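From: Caroline Magesa
To: Gindlow list
Subject: Re: old Dell tower, CPU swap

Hi all, pictures for Mwangi, who wanted to see the chip in its tray!

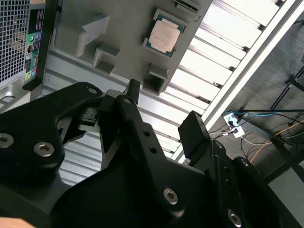

Gindlow Digest, Vol 54, Issue 80

Mwangi Mbwambo wrote:
> Is the retention lever meant to stay up
> while you drop the new one in?

Yep, all the way up (and the frame too).

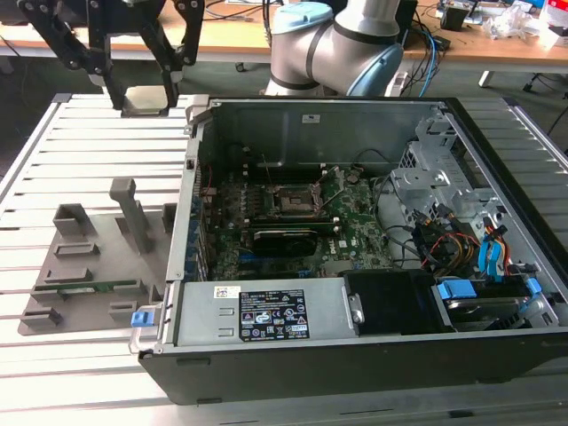

Cables are my real gripe with these towers. I want to tie mine back before I do anything else. Look at that tangle of red, yellow and black going into the drive cage - I'd hate to fish a screw out of there!

One more for Kanini, who asked about the drive clips.
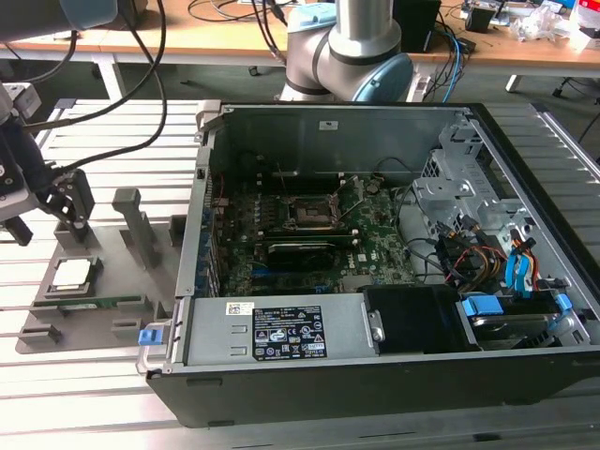 Blue clips, lower right, by the hard drive.

Caroline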